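Carnet, janvier, 16 h

Bon, le faux courriel de Flovden est parti ce matin et ça mord déjà ! Presque 4000 comptes visés, et Aisyah Purba me dit que les premiers clics sont arrivés avant le café (aïe). L'en-tête imite bien celui de Wuisan, mais le domaine a une lettre en trop, personne ne lit ça.

J'ai repris les journaux du relais de Pruvthorpe : 10 connexions bizarres, toutes sur le même compte de test. Rohani Liew penche pour un vieux script, moi je me méfie, je change le mot de passe quand même.

Jakley toujours muet sur le correctif. Relancé 2 fois.

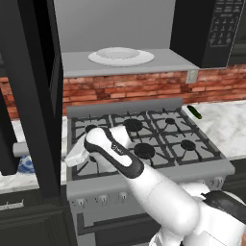 À faire demain

- exporter les clics par service, sans les noms
- couper le compte de test
- rappeler Jakley (demander Rohani en copie)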